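Setting Up the Lolteck Shelf Picking Kit for Boxed Groceries
Posted Sun 29 March

The Lolteck shelf picking kit is sold for small stockrooms, training rooms and teaching labs that want one arm to take boxed goods from a shelf or bin and set them down somewhere else. We bought ours from Ascombe, the distributor, for $914 with the two-finger gripper and the overhead camera. The arm itself is sold separately, and the kit fits most light tabletop arms. These steps cover the first setup, from unpacking to a working pick routine.

What you need

The kit, the arm, a bench that does not wobble, a computer with a free USB port, and a handful of real products in their real packaging. You will also want painter's tape, a tape measure and a 4 mm hex key. The hex key in the kit is too short to reach the rear mounting bolt.

Set aside an afternoon. The printed guide gives a setup time of 38 minutes, and that only covers the hardware.

Step 1: Mount the arm

Bolt the base plate to the bench first, then the arm to the base plate. Leave all four bolts finger-tight until the last one is in, then tighten them in a cross pattern. Push on the arm with your hand. If the bench moves, fix the bench before going on.

Step 2: Fit the gripper

Slide the gripper onto the wrist with the cable facing the operator side. The connector only goes in one way. Route the cable through both clips and leave a loop at the wrist big enough to let it turn fully in each direction. Turn the wrist by hand with the power off and check that the cable never pulls tight.

The pads that come fitted are hard rubber. They hold cans well and slip on coated cardboard. A softer pair is in the small bag with the spare screws. Put those on if you plan to pick boxes.

Step 3: Place the camera

Clamp the camera above the shelf so that it sees the whole picking area and a strip of the bench beside it. Plug it in and open the Oltunia app, which runs the kit. Under Camera, choose Live View. The picture may come up turned sideways. You can leave it that way, as the app corrects for it in the next step.

Keep lamps off to one side. A bright lamp straight overhead puts glare on glossy packaging, and the app will then miss the corners of a box.

Step 4: Calibrate

Lay the checkered card flat on the shelf, press Calibrate, and keep your hands away while the arm touches its four points. Then move the card to the bench and do it again. The app shows an error figure at the end. Anything under 2 mm is fine for boxes. If yours is higher, check that the card is lying flat and that the camera clamp has not slipped.

Step 5: Teach the products

The app needs to see each product on several of its faces. Put one box down, press Capture, turn it, and press Capture again. Include the back and side panels, as goods on a real shelf rarely all face the same way. We took 19 captures for a cereal box and the app found it reliably after that.

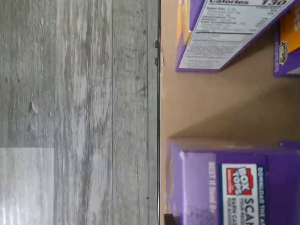
Plain panels with small print take the longest to learn, so give them a few more captures than the front. If two products share a color, teach them one after the other and then run Compare, which tells you how sure the app is of the difference. A low score means more captures are needed on the faces that look alike.

Step 6: Run a slow pick

Set speed to Low and grip force to Light. Start with a single box in the middle of the shelf, press Pick, and stay near the stop button. If the box slips, raise the force one notch at a time. If the sides bow in, go back down a notch.

Once that works, add a second box with a hand's width between them, then move on to boxes near the shelf wall. The gripper needs clearance on both sides, and the app will skip a box it cannot reach.

Other kits

We also tried the Hjaltested kit, which uses a suction cup in place of fingers. It is quicker on flat panels and worse on bags. Its software was harder to set up, and the camera mount is extra. For boxes of one or two sizes, either kit will do the job.

Ascombe lists a larger gripper for the Lolteck kit with shipping planned for September. The base plate and camera mount stay the same.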